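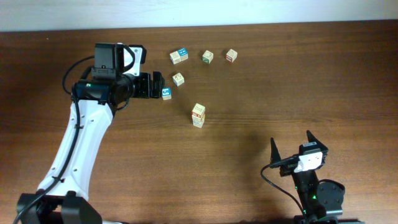 Zutevness Touring Catalogue -- page 4 of 5

ZORON GORGE AND FARINA HOUSE
Small group touring package, 5 days and 4 nights
Starts and finishes in Zundlow

Zutevness is pleased to offer the Zoron Gorge and Farina House package again this season. It is our most requested tour, and it is suitable for couples, friends, families with older children and for travellers who come alone. The tour goes by road from Zundlow to the gorge country, stays two nights beside the river and two nights in the old homestead at Farina House, and comes back to Zundlow by another road, so that you do not see the same paddocks twice.

The package runs from April to October. In the hot months we do not go. Guests ask us every year for a Christmas departure and we must say no, the walking track in the gorge has very little shade and the river is often only a chain of waterholes by then.

The itinerary in short

Day 1. Zundlow to Zoron River Camp
Pick-up is from your accommodation in the centre of Zundlow, from 7.30 in the morning. If you are staying outside the centre, please come to our office in the main street, where you can leave your car in the yard behind the building without charge. We stop for morning tea at the bakery in the last town before the unsealed road. Please use the toilets there, the next ones are a long way. Lunch is a picnic under the river gums, and we reach the camp in the middle of the afternoon. There is time for a swim or for a rest before dinner.

Day 2. Zoron Gorge
An early breakfast and then the gorge walk. The guide will offer two choices. The long walk goes to the upper pool and it has some scrambling over boulders, for which you need both hands free. The short walk stays on the lower track, which is mostly flat, and finishes at a sandy bank where the two groups meet again for lunch. It is permitted to change your mind on the morning. After lunch the bus returns to camp. In the evening the cook prepares a camp oven dinner, and damper with golden syrup after.

Day 3. Zoron to Farina House
We pack the camp after breakfast and drive across the plain to Farina House. This is the longest drive of the tour on unsealed road, 65 kilometres, and it is slow in places. We stop at the lookout, and at the old stone well if the gate is open. You will have a proper hot shower at Farina House, and a bed with sheets. Dinner is in the shearers' dining room at one long table.

Day 4. Farina House
A free morning. You can take the orchard walk, borrow a bicycle, read on the verandah or join the guide for the birdwatching, which begins at sunrise. After lunch there is a tour of the woolshed and the blacksmith's yard. Guests who want to ride horses must tell us at the time of booking, and the ride is paid separately to the homestead on the day.

Day 5. Farina House to Zundlow
After breakfast we drive back by the range road. There is a stop for lunch at a country pub (lunch is at your own expense on this day, the menu is simple and not dear). Arrival in Zundlow is usually between 4 and 5 in the afternoon. Please do not book an evening flight on this day. If there is rain on the range we drive slowly and we can be later.

What is included

All transport by our own air-conditioned bus with driver
Guide for the whole tour
Two nights at Zoron River Camp, in a permanent safari tent with real beds
Two nights at Farina House, in a twin or double room
All breakfasts
Lunch on the first four days
Dinner every evening
Morning and afternoon tea on travelling days
Park entry fees
Pillow, doona and towel at both places
Woolshed tour

What is not included

Travel to and from Zundlow
Travel insurance
Alcoholic drinks (you may bring your own, there is an esky for the guests on the bus)
Lunch on the last day
Horse riding
Souvenirs and personal expenses

The accommodation

Zoron River Camp. The tents stand on timber floors and each has two single beds or one queen bed, a small table, a lamp and hooks for your clothes. The bathrooms are shared and they are a short walk along a path from the tents. Hot water comes from a wood heater, and in the busy hour before dinner it can run low. We recommend to shower early, or after everyone has eaten. There is no mobile reception at the camp. The guide carries a satellite phone for emergencies, and it is for emergencies only.

Farina House. The main homestead has the dining room, the lounge with a fireplace and the library. The guest rooms are in the old quarters across the garden. The walls are thick stone and the rooms stay cool in the day and become quite cold at night, so there are extra blankets in the cupboard. Rooms 3 and 4 have their own bathroom and can be reserved for a supplement. The other rooms share bathrooms at the end of the verandah. There is Wi-Fi in the lounge, which is good enough for messages but not for films.

Food

The meals on this tour are home-style and the portions are large. We can cook for vegetarians, vegans and coeliacs if you write it on the booking form. For a serious allergy please also telephone the office, we like to speak with you directly before we confirm. The camp kitchen is small and we are not able to promise that it is fully free of nuts.

Tea, instant coffee and plunger coffee are always available. Guests who are particular with their coffee often bring their own, and the cook does not mind.

How fit do I need to be?

For the short walk, you should be comfortable to walk for one hour on uneven ground. For the long walk you should be comfortable for most of a morning, with steps up and down, and you should have walked something similar in the last months. The guide may advise a guest to take the short walk. We ask you kindly to accept this advice.

The bus has a high first step. We carry a portable step for guests who need it. Unfortunately the river camp is not suitable for wheelchairs, the path is sand. If this is important for your group, please look at our Farina House Stay on page 5, which uses only the homestead and travels there on the sealed road.

What to bring

One soft bag for each person. Hard suitcases do not fit well in the luggage locker and we may ask you to repack at the office -- we have some spare soft bags to lend, but they are not beautiful.
A small day pack for the gorge
Walking shoes or boots which are already worn in
Thongs or sandals for the shower
Hat, sunscreen, sunglasses
Bathers
Warm jumper and a beanie, in June, July and August also gloves
Light rain jacket
Torch, best is a head torch
Water bottles to hold 3 litres in total
Insect repellent, and a fly net if flies annoy you
Any medicine you need, with one extra day
Cash for the pub and the small shop at Farina House

Power points are available at Farina House. At the camp there is a charging shelf in the kitchen tent, which works when the generator runs, from late afternoon until after dinner. Please mark your charger with your name.

Prices

Prices are per person and depend on the month and the room, so we do not print them here. Ask the office for the current price sheet, or request it with the booking form. Single travellers may share a tent and a room with another guest of the same gender, and then there is no supplement. If nobody is available to share, you will have your own tent and room and we still do not charge you more.

Children from ten years are welcome. Younger children can join only when a family books the complete bus as a private tour.

Booking and payment

Send us the completed booking form. We will hold your places and reply with a confirmation and an invoice for the deposit. The places are secure when the deposit is received. The balance is due four weeks before departure. You may pay by bank transfer or by card.

If you must cancel more than four weeks before departure, we refund everything except the deposit, and the deposit can be moved once to another departure in the same or the next season. If you cancel later than this, please contact your travel insurance. When Zutevness cancels a departure for weather, road closure or too few guests, you choose between a new date and a full refund.

Road closures

The unsealed roads are closed by the authorities after heavy rain and we have no influence on this. When the road to Zoron is closed before the tour starts, we go first to Farina House and try the gorge at the end. When it stays closed, we spend all four nights at Farina House and the difference in price is returned to you. It has happened in some seasons, mostly in the cooler months.

Extensions

Extra nights in Zundlow before or after the tour can be arranged at the guesthouse near our office. You can also stay on at Farina House and return with the next tour bus, if there is a free seat. Please ask early, in September and October the homestead is often full.

Gift vouchers for this tour are available from the office and are valid for 3 years.

Next page: Farina House Stay
Previous page: Zundlow Day Tours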